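Can a machine tidy a living room yet?

13 Oct 2018
By Defne Duman
7 comments | 50 shares

People write in and ask when they will be able to buy a machine that does the housework. The usual answer from the people selling them is soon. I have been hearing soon for a good while, so I decided to go through the ordinary jobs in an ordinary home and say where each one stands. I asked four people who work on or around this sort of equipment to help me, and I have tried to keep their enthusiasm and their gloom in fair proportion.

The short version is that machines are good at chores with one surface and one motion. They are poor at chores where every object is different. Most of what we call tidying up is the second kind.

There are only a couple of pictures on this page and they come after the notes, so scroll down if that is all you are here for.

Floors

Floors are the job that is nearly done. A round vacuum will cover a flat room without help and go back to its charger. It will still pull at a loose cord, climb on to a thin rug and get stuck, or push a sock into a corner and leave it there. Someone has to pick up before it starts. I own one and I like it, but I spend a few minutes on my knees before every run, and those minutes are the part I would have paid to be rid of.

Mopping is a step behind. The machines that do it are fine on dust and light marks. Dried jam needs a person.

Dishes

The dishwasher is the most successful household robot ever sold, although we stopped calling it one. It washes. It does not load, unload or scrape. Elif Naz Karabulut has spent two years on loading alone and told me that plates are close to solved in her lab, mugs are fair, and everything else in the sink is a separate project. A bowl with a spoon stuck under it is two objects to us and a strange single shape to the machine.

She also mentioned the speed. Her arm takes as long to place seven plates as she takes to do the whole load by hand, and it has to be watched the entire time in case it lets go of something.

Laundry

Washing and drying have been handed over for decades. Folding has not. There are folding machines, and the ones I have seen want each shirt clipped on by hand, flat and the right way round. By then you have done most of the fold yourself. Fitted sheets are out of the question. Oğuzhan Kurtuluş, who used to service equipment for a commercial laundry, pointed out that even there the flat items go through rollers and the rest goes to a table with people standing at it.

Windows and bathrooms

Window machines exist and stick to the glass well enough. They miss the corners. For toilets, showers and the bit behind the taps there is nothing a household could use at the moment, and I would put that ahead of most things on a wish list.

Shop floors

Shops are a bit further along because the stock is known. Every box of one kind is the same size, and it can be made to face the same way. Foder runs a storeroom with 3,000 product lines, and a machine there brings the right bin to the packing bench. A person still reaches into the bin. Ertuğrul Kozan, who manages the room, said the reaching is where all his hours go. Boxes could be picked by suction now if he wanted to spend the money. Bags are the trouble, and anything sold in a soft pouch.

Votow tried a shelf-scanning cart last year and kept it. It finds gaps and wrong price tags overnight. It doesn't fill the gaps.

Clearing a table

I have left this one for last because I think it is the best test of the lot. A child of five can do it. You look at a table, decide what is rubbish and what isn't, pick each thing up in whatever way suits it, and put it where it belongs.

Berkay Ertürk went through the steps with me one at a time. Finding the objects is the easiest step and it goes wrong whenever one thing lies on top of another. Gripping is next. A rigid box has sides to hold. A crumpled plastic bag has no fixed shape, may have something inside it, and will fold away from the fingers as they close. Cables are worse, as they hook on their neighbours and drag them along.

Then there is the deciding. An open carton might be packaging or might be where someone keeps the batteries. A snack packet might be empty or full. People settle this by giving it a squeeze or by asking across the room. A machine would need to do one or the other, and the asking would get old quickly.

Berkay's guess is that we will see a machine clear a table it has been shown before, with objects it has been shown before, well ahead of one that can walk into your house and start. He would not give me a year.

The pictures

Blue cloth on the low table, the gripper open, and a pink bucket on the wooden floor beside it. The cable running across the floor from the sofa is the kind of thing a round vacuum would find first.

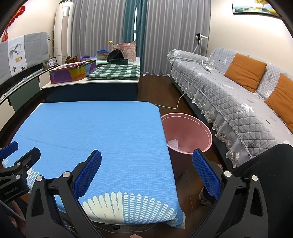
Same room, with the table covered. Two crumpled bags, a red one and a blue one, a paper box underneath the red, a green snack package, a coiled black cable and an open carton near the edge. 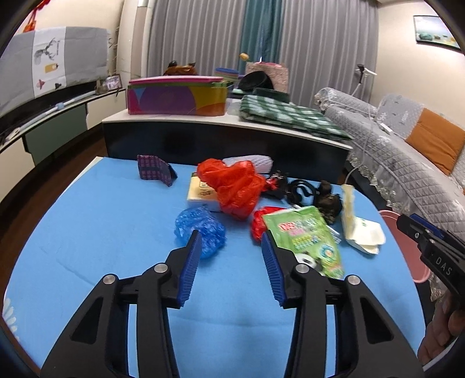 Where that leaves us

If you want help with floors, buy the vacuum and pick up first. If you want help with dishes, you already have it or you know what it costs. For clothes, tables, benches, shelves and toy boxes, you are still the machine. I would not put off buying a decent laundry basket on the strength of anything I was told for this page.

For shops, the sensible money at present seems to be in moving bins and checking shelves. The picking of mixed soft goods is being worked on in plenty of places, and Ertuğrul has been promised a demonstration in November. He has set aside a bin of the worst items he stocks, mainly refill pouches and netted bags, and says he will not be helping.

I will add to the notes on dishes when Elif Naz has her mug results. Corrections are welcome in the comments, particularly from anyone who has had a window machine for more than one winter.

Recent on this site
Robot vacuums and thick rugs: which ones give up
What a storeroom picker does in a shift
Voverura lawn mower, second season
Letters: the folding machine I sent back
Why your dishwasher leaves grit on the glasses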